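Ticket 399: Recorded demos rejected, gripper opening reads wrong after first few runs
Site: Trandcombe
Opened by: Rhun Trevor
Opened: 27 July 2022
Priority: normal
Status: closed

Problem

Hand-held gripper no. 10 records normally at the start of a session. After a while the finger opening value stops returning to zero when the fingers are closed. The upload check on Comuvbridge then rejects the demo with "gripper range out of bounds". Of 29 demos recorded this morning, 18 were rejected. Position tracking looks fine in all of them.

Steps tried by reporter

Restarted the recorder. No change.
Ran the open/close calibration again. Fixed for a few demos, then the same error.
Swapped the USB cable. No change.
Recorded the same task with the spare gripper from Flellport. All demos accepted.

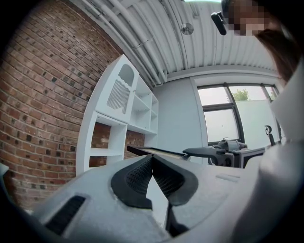 Reply from Lewis support

Since the spare works on the same recorder, we can rule out the software and the account. Please close the fingers slowly by hand with the recorder in live view and tell us the lowest value you get. Do it five times. Also check the screws that hold the finger mounts to the slide. Do not tighten anything yet.

Reply from Rhun Trevor

Lowest values in mm: 0.1, 0.4, 1.2, 1.9, 2.6. It goes up every time. Left mount screw turns with finger pressure. Right one is tight.

Reply from Lewis support

The left mount is creeping outward on the slide. Calibration hides it until it moves again. Take the screw out, clean the thread, put it back with a drop of medium thread lock and leave it overnight. Calibrate once with the fingers fully closed, then fully open. The rejected demos can't be corrected because the offset changes during each one, so please delete them and record them again. The accepted ones can stay in the training set.

Reply from Rhun Trevor

Done as described. Closed value stayed at 0.1 through a full session and every demo passed the check. I re-recorded the ones we lost. Can you add the mount screws to the weekly check sheet? It only lists the cable and the lens at the moment.

Reply from Lewis support

Added to the sheet. Closing the ticket.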